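Prilleo Roadmap Board: six months in, and mostly fond of it

I run product for a small public-facing service team, the kind where the product manager also books the rooms and writes the release notes, and I have been through a lot of roadmap tools. I've had the giant spreadsheet. I've had the wall of sticky notes that the cleaners were very kind about. So when our department let us try Prilleo for a few months on the team plan, I said yes before I'd read the whole email, and I've been meaning to write it up ever since.

Setting it up

The first afternoon was a pleasure. You make a board, you choose whether your columns are dates or the looser "now, next, later" kind, and then you start dropping cards in. I chose now, next, later, as I've been burned by dates before (anyone who has promised a thing by July and then met the procurement queue will know the feeling). There's an import from a spreadsheet, and I had 157 rows of half-finished ideas to bring over. All of them came across, though the line breaks in my longer notes got squashed together and I spent a good part of the next morning putting them back by hand with a cup of coffee and the radio on.

Inviting people is easy. Each person gets an email, clicks it, and they're in. You can make somebody a viewer, a commenter or an editor, and I'd suggest being a little stingy with editor, at least to start with. I wasn't, and for a week our "now" column had 19 things in it.

What it's like day to day

The part I like best is the outcome line. Every card has a space right under the title where you write what you hope will change for the person using the service, and the board nags you, quite gently, with a little gray dot until you've filled it in. I thought that would annoy me. It's been the making of our planning meetings! We used to talk about features for an hour, and now somebody will read the outcome line out loud and we'll all go quiet and realize we don't know why we wanted the thing in the first place.

Comments are good too. They sit beside the card, they thread properly, and when you settle a question you can pin the answer so it stays on top. I came from Drotonach, where a decision would slide off down the page and have to be made all over again by the next person who joined.

Sharing is where I have a grumble. The public view of the board, which we use for stakeholders who don't want a login, only updates overnight. I've stood in front of a room full of senior people and shown them yesterday's plan, and I don't recommend it. There's a manual refresh button tucked away under Settings, then Sharing, then More, and I'd love it to be somewhere a nervous person could find it.

Search is just okay. It finds words in titles and outcome lines but it won't look inside comments, so you end up remembering who said what and asking them.

Cover pictures

Cards can have cover pictures, up to 6 on each, and they make a long board far nicer to scroll through. They load fast and they keep their shape on a phone.

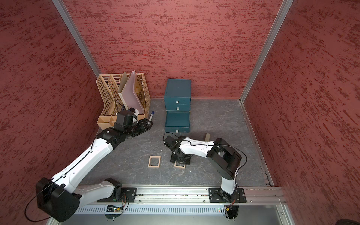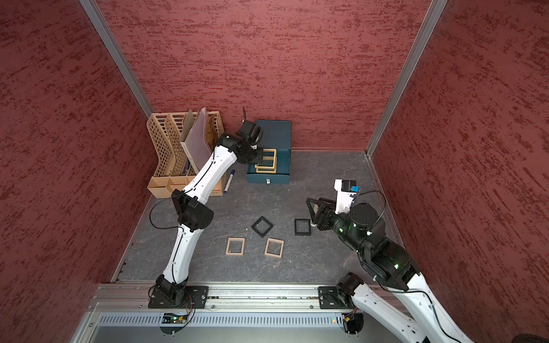 Two robot arms, red walls and a gray marbled floor, in both.

Price and limits

Our plan covers 50 people, which is plenty for us with room for the folks in policy who like to peek in. Guests who only view the public board don't count toward that. If you go over, you're bumped to the next plan at the end of the month, and I did get a warning email in good time when we came close.

The help pages are written by somebody who has plainly used the product, and support answered me the same day both times I wrote in. The second time it was my own mistake and they were very nice about it.

Would I keep it?

Yes, and we have. I did have a look at Tustton before we renewed, and it has the better search and much prettier charts, so if your bosses love a chart you may want to try it first. For a team like mine, where the hard part is getting everyone to say what they're hoping for, Prilleo suits us better. I'd still like that refresh button moved.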